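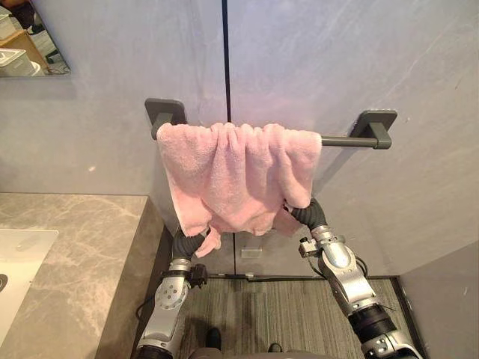
Housekeeping & Laundry > Short Course Handouts

6 min read

Sep 18, 2024 | Posted by the tutor, Vetard Short Courses

Session 2: Towels and the rail

Right, so last session we got through beds, and I promised you towels, and I could happily talk about towels for a whole term (you've been warned!). Bring these notes along to the practical. There's space in the margins if you print them, and a few of you asked for the bits I rattled off too quickly on the whiteboard, so I've put those in as well.

I want to begin with the rail, because it gets treated as the easy bit. A towel chucked over a bar in a bunch has all its gathers sitting along the top, fabric folded on fabric, and that's the part that stays damp longest. Terry is the worst for it. All those little loops are what make it lovely to dry yourself with and they hang on to water like anything. Spread the same towel flat along the bar and you've got a single fold over the rod and air on both sides.

So, first job at the rail: find your corners. Take the towel by the two bottom corners, one in each hand, and draw them apart until the hem runs straight. Don't yank. You're easing the bunching out sideways along the bar, and if you pull down hard on one side the whole thing slides off and lands at your feet, usually on a floor you've just mopped. If a gather is stuck near a bracket, go up and free it with your fingers, then come back down to the hem.

Next, level it. Some places like the front drop longer than the back, some want them even. At the Stiltanar guesthouse, where I trained, it was even, and the supervisor would crouch down and sight along the bottom like she was playing billiards. For this course, even drops please, with the care label to the wall. If the towel has a woven band, that faces the room and runs parallel to the rail.

And while you're there, have a feel of the bar itself. Give the rod a gentle wiggle near each bracket. Square base plates should sit flush on the wall, and if one rocks or spins, write it up for maintenance and hang the towel somewhere else for now. A matte dark finish wants a soft damp cloth and a dry wipe after. No cream cleanser! It leaves shiny patches and you can't put the matte back.

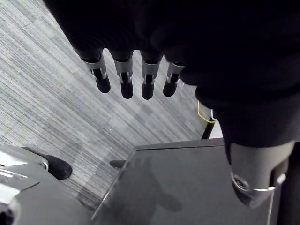 Now the change-over, when you're taking a towel down. Lift it off the bar, don't drag it, as dragging pulls loops on any rough edge. A pulled loop gets snipped level with the rest of the pile. If you tug it you'll make a ladder in the row, and I've seen a perfectly good bath sheet demoted to the rag bag that way (by me, I'm sorry to say, in room 244, and I still think about it).

Used towels go straight in the bag. They don't go over your shoulder, and they don't go down on carpet for even a minute. Carpet sheds fluff, the fluff goes into the pile, and then it's in the dryer with everything else.

Washing, quickly, as we'll do it properly in November:

Coloured towels with coloured towels. Pinks and reds on their own for the first few washes.

Go easy on the detergent. If a clean towel feels stiff or a bit waxy, it's probably had too much, and a second rinse usually sorts it out.

No fabric softener on terry. I know it smells nice. It coats the loops and they stop drinking up the water.

Shake each one hard before it goes in the dryer, and again when it comes out. That's what stands the pile up.

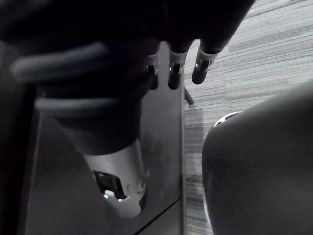 Folding for the shelf is thirds lengthways, then in half, then in half again, so the rounded fold faces out and the raw edges are tucked at the back. Do it on a table if you've got one. Folding against your chest is quicker, I do it at home, but the thirds go wonky and the stack leans.

A word on buying, as somebody always asks. When I set up the towels for the Cleltetti cottages I had $855 to spend and I went for fewer, better ones in a mid weight. The really thick ones feel gorgeous in the shop and then take forever to dry in a small bathroom with one window. Check the hem stitching before you look at anything else. Double stitched, with the ends turned in, and you'll get years out of them.

For the practical: you'll each get 10 minutes at the rail. Start with the towel bunched, get it flat and level, take it down, fold it, put it on the shelf. I'm marking the hem and the fold, and I don't mind if you're slow. Flat shoes, hair back, rings off (they catch the loops), and bring a small pair of scissors if you own some.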